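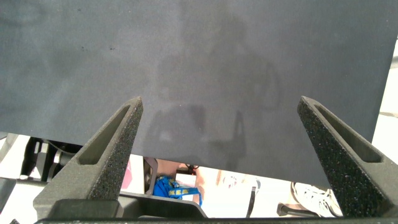

Sheet material: what's in and how to look after it

Aug 19, 2018

The new dark grey sheets have arrived at the Plivik workshop and are on the rack by the back door. They replace the thinner ones we had been buying from Zesen since March, which creased at the corners and never lay flat again afterwards. The new ones come from Prellar. Members pay for what they use, at the same price per sheet as before.

Please carry a full sheet flat, with a person at each end. If you are on your own, slide it on to the trolley first. Do not roll it, even for a short trip across the room, and do not lean it against the radiator.

The matt surface shows every crumb. Before laying a sheet down, wipe the table and let it dry. Small specks come off with the soft brush kept on the hook next to the steel rules. Don't use tape to lift them, as it pulls at the surface and leaves a pale patch. Anything greasy should be left alone and cut around.

For cutting, put a fresh blade in the knife and make several light passes along a steel rule. Start from a factory edge and check it with the square before you measure from it. Mark out in white pencil on the underside. Chalk is fine too, but it gets everywhere.

Offcuts longer than your hand go in the flat drawer under the Sleiman press, smallest on top. Shorter pieces can go in the scrap box and are free to anyone who wants them for padding, drawer linings or feet for boxes. The drawer was jammed twice last month by pieces pushed in at an angle, so please take a moment to lay them straight.

We have 12 full sheets in stock. If you need more than two for one job, write it on the order list by the door before you start cutting.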